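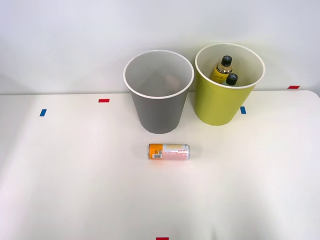 Jury duty is coming round again in Serncombe County

Every fall, when the new jury questionnaires go out, our phones at the Susmont Court Neighbors office start ringing, and I thought it might save a few of you a call if I set down what we usually say. The county is mailing 2319 questionnaires this October, a good deal more than last year, so the odds are fair that one will land in your mailbox or your sister's.

First of all, the questionnaire isn't a summons. It only asks whether you're eligible: your age, your address, whether you're a citizen, whether you've moved out of the county. Please do send it back, even if you're certain you'll be excused. People tuck it behind the toaster, forget it, and then get a second letter that sounds a lot crosser than the first!

If you're called, you'll report to the Rurum Street courthouse at 8:15 in the morning. The doors open at eight, and the line for the metal detector moves slowly, so leave your pocketknife at home. A typical call brings in about 60 people, and many of them are sent home by lunchtime without ever seeing a courtroom. Bring a book – a long one – and a sweater, as the assembly room is chilly in every season I've known it.

Parking is free for jurors in the Pattinasarany garage, but only on level 2, and only if you get your ticket stamped at the clerk's window before you leave. I forgot the first time I served and had to walk all the way back in the rain.
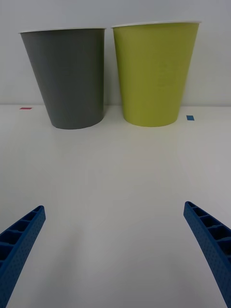 Pay is the other thing everyone asks about, and the news is a little better this year. The daily rate has gone up to $50, starting with your first day, and the check is mailed after your service ends. It won't replace a day's wages for most of us, I know. Your employer can't fire you for serving, though whether you get your regular pay is up to them, so have that talk early. Coffee in the assembly room is still free, and if you end up sharing a table with a stranger, it helps when one paper cup is gray and the other is a yellowish green, and you can each keep track of your own. You can't carry drinks into the courtroom itself.

A word about criminal trials, which make people the most nervous. The judge will ask whether you can be fair, and it's fine to say you aren't sure. Maybe you've been robbed, or your cousin is a deputy. If it's too private to say in front of a full room, ask to speak to the judge with only the lawyers present. Judges here hear that request all the time and they're kind about it.

If the date is truly impossible, you can put it off once by calling the number on your summons. Have your juror number handy when you call, and write down the new date before you hang up.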